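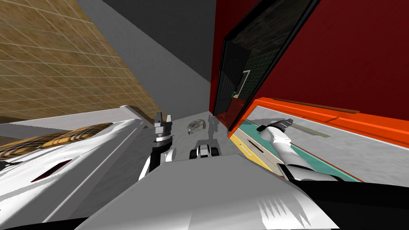

The simulated kitchen, with the right gripper over the orange-rimmed drawer.

Drawer tips from a robot kitchen (that work in yours too)

My sister-in-law Ea Holst spends her working days teaching a two-armed robot to put things away in a make-believe kitchen on a computer, and I have been pestering her for household hints ever since. You would be surprised how much of it carries over to a real kitchen with real crumbs in it!

Her group at Virkport wanted to know whether the robot did better if it was taught to open the drawer fully and pause before reaching in, or to open and reach all in one go. They ran 300 tries each way, with the cupboards and worktops recoloured between rounds so that it couldn't simply learn that the orange one is the drawer. Pausing won quite comfortably, and most of the failures in the other lot were knocks against the drawer front. So:

Open the drawer all the way, then let go of the handle before you put anything in. I used to shove the tea towels through a gap and wonder why the runners went.

Keep glass off the floor and away from the drawer while you sort. Ea says see-through things are the ones her robot misjudges most, and I can't say I'm any better before my first cup of tea.

Leave a clear strip along the front, 4 cm or so if you can spare it. Bjartur Hjaltested, who works with her, found that a packed front row made even the patient version fumble.

Try one change at a time. They altered the pause and nothing else - I moved the cutlery, the foil and the spice jars all on one Thursday, and we were opening the wrong drawer until May.

If your drawer sticks, rub a candle stub along wooden runners and wipe off the extra with a dry cloth. (That one is my mother's, and no robot was consulted.)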